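The metal bin method, or why I'm still not a declutterer

Posted November 5, 2024

My sister-in-law Gráinne swears by tidying systems. She has been through the one with the coloured labels, the one where you thank your jumpers, and now the one where everything without a home goes into a single hard-sided bin and stays there until you make a decision about it. She sent me a link and the words "this is the one". I have heard those words before, usually about a vacuum.

The theory goes like this. A basket or a nice fabric tub is too comfortable. Things sink into it and you forget them. A bare metal bin is ugly and noisy, so you hear every item land, and you can see the lot at a glance if you don't let it fill up. The book that pushes this (236 pages, for an idea that fits on a fridge magnet) says you should handle each thing for no more than 20 seconds before choosing: keep, give, chuck.

I have questions. Who is timing this? And what about the things that aren't rubbish and aren't wanted, and that belong to a child who will notice?

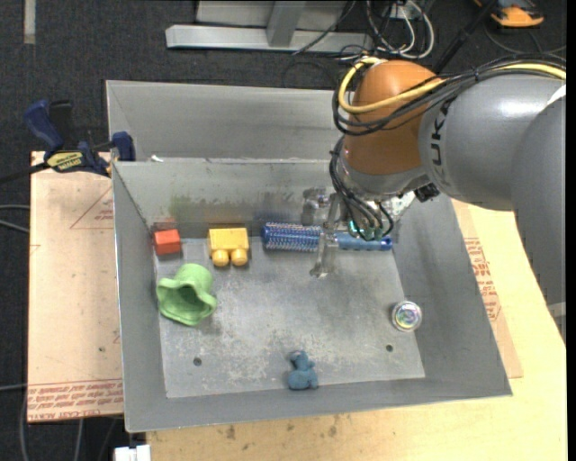

Hairbrush, building block, hat-ish green thing, and the rest of the undecided.

Take a mix like that one. The hairbrush is easy. Hairbrushes live in the bathroom, and if you already have 2 in the bathroom you can be ruthless. The yellow block is easy as well, provided you still own the other blocks. If you gave those away in February, as I did, then one block is a small accusation.

The red-orange one I'd keep out of cowardice. The little round container with the shiny bits inside is exactly the kind of thing I would throw out at breakfast and be asked about by lunch. As for the dusty-blue animal, I couldn't tell you what species it is, and I can promise you that whoever loves it could.

So no, I don't think the bin does the deciding for you. What it does do – and I'll give Gráinne this much – is make a dull job shorter. A hard flat floor shows you what you've got. In my old canvas tub from Dranside I'd have been down to the elbow before I found anything worth arguing over.

The scratches don't bother me, either. A storage box that has to be protected from the things you store in it is a silly box. I had a lovely white enamel one from Drudwood and spent more energy fretting over chips than I ever did sorting.

I've agreed to try it for 4 weeks, with one bin, in the hallway, and with no book. My neighbour Wajid has already asked if it's for the recycling.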